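How Shared Flats Decide What to Throw Away
Ya-wen Liao, Szu-yu Chuang and Kai-wen Tam

3. Method

We gave a questionnaire to 30 students who live in shared flats near the Cudemgate campus. From these, 16 agreed to a longer interview in their kitchen or living room. Every person was asked to name the last thing they threw away, the last thing they gave to another person, and one thing they keep but never use. The interviews were recorded and typed by Szu-yu, and the final text has 212 short answers.

At first we sorted the answers by material, as the city recycling guide does. This did not work well. A plastic cup and a hairbrush can both be mostly plastic, but people speak of them very differently. A cup belongs to the kitchen and anybody may use it. A brush is personal, and most people would not accept one from a stranger. So we made new groups by how near the thing is to the body.

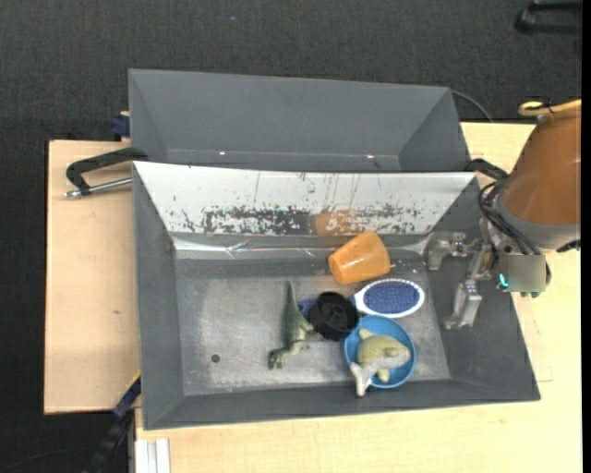
3.1 Shared and personal things

Shared things stayed in the flat for a long time, even after the person who bought them moved out. Mio Oshima told us that her flat has cups from tenants she never met. Personal things left quickly – usually in the trash, and usually in the last week of the lease.

The answers about clothes were difficult to place. Yee-man Choi gave her winter coat to a flatmate but threw away her scarf, and she could not say why the two were different. We put clothes in a separate group and discuss them in section 4.

One weak point is that we spoke only with students. Families may keep things for other reasons, and we would like to ask them in the spring.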